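How to Get a White Table White Again (and Keep It Usable)

Posted in Home & Workroom

White tabletops are sold to people who imagine themselves owning one laptop and one lemon. I bought mine under that impression. It's a Nygård, the long one, and within a month it had coffee rings, a gray smudge where my forearm rests, and a strip of tape residue that had picked up enough lint to qualify as upholstery.

What follows is the routine I've settled on after a few years and one ruined finish. It works on painted, laminate and melamine tops. If yours is real stone or oiled wood, stop here and go find somebody who knows about stone or oiled wood.

What you need

Two microfiber cloths, one for wet and one for dry
Dish soap, the plain kind
Baking soda
Rubbing alcohol
A plastic scraper or an old loyalty card (mine is from Lukstead, where I was apparently four stamps short of a free pastry)
A melamine sponge, used with restraint
Cable clips and a roll of hook-and-loop tie

Step 1. Unplug what you can

Trace each cable back to the wall before you pull anything. You'll be tempted to skip this and just lift things around. I did that once and took down the router in the middle of somebody else's video call.

Leave whatever is clamped or screwed down where it is, as long as it's off. You can clean up to it.

Step 2. Dry first

Wipe the whole surface with the dry cloth before any liquid goes near it. Dust plus water makes a thin paste, and the paste goes straight into the edge banding and lives there. Work from the back toward yourself and catch it at the front edge with your hand or a dustpan. Small screws will turn up. Put them in a cup and write on the cup. You think you'll remember what they're for.

Step 3. Soap and warm water

A few drops in a bowl, cloth wrung out until it stops dripping. Go over the table in long strokes. Circles look more committed but leave swirls, and on white you'll see every one of them when the sun comes in at 4 p.m.

Wipe again with plain water. Soap film grabs dirt faster than bare surface does, so a lazy rinse means you're back here in a week.

Step 4. The stubborn stuff

Tape residue: a little alcohol on the cloth, hold it on the spot for 60 seconds, then push with the plastic card. Test under the table first if it's painted.

Coffee and tea rings: baking soda mixed with water to something like toothpaste. Leave it a few minutes, rub lightly, rinse.

Pen: alcohol again. Permanent marker takes several goes and some bad language.

Gray scuffs: this is where the melamine sponge comes in. It is very fine sandpaper with good public relations. My previous table, a Bulance, had a nice low sheen until I got enthusiastic, and then it had a nice low sheen with a dull patch in the shape of Ohio. Light pressure, three or four passes, then quit.

Step 5. Decide what gets to come back

I keep to one rule, borrowed from Halvard Amundsen, who has the workbench next to mine and the cleaner one: if it hasn't been used since the last wipe-down, it goes on the shelf. He means it, too. I've had a perfectly good stapler confiscated.

Put the big fixed things along an edge and the tall things at the back corners. The middle stays open for whatever you're working on, or at least for the part of the morning before you start.

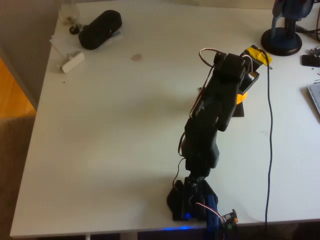
Step 6. Cables

Run them along the sides, never across the middle. A cable that has to cross open table will be snagged by a sleeve eventually, and it'll be the sleeve holding the coffee. Let each one go straight to the nearest edge and over, then clip it underneath. The Nerngate clips hold well, though the adhesive wants a full day before you hang any weight on it. I gave it an hour. They were on the floor by dinner.

Leave some slack on anything that moves, and bundle the rest with hook-and-loop. Zip ties look tidier right up to the day you need to swap one cable out of five.

Keeping it that way

A dry wipe every evening, soap once a week, alcohol only when something has gone wrong. The scraper lives in the drawer. So does the stapler, for now, under some papers where Halvard won't look.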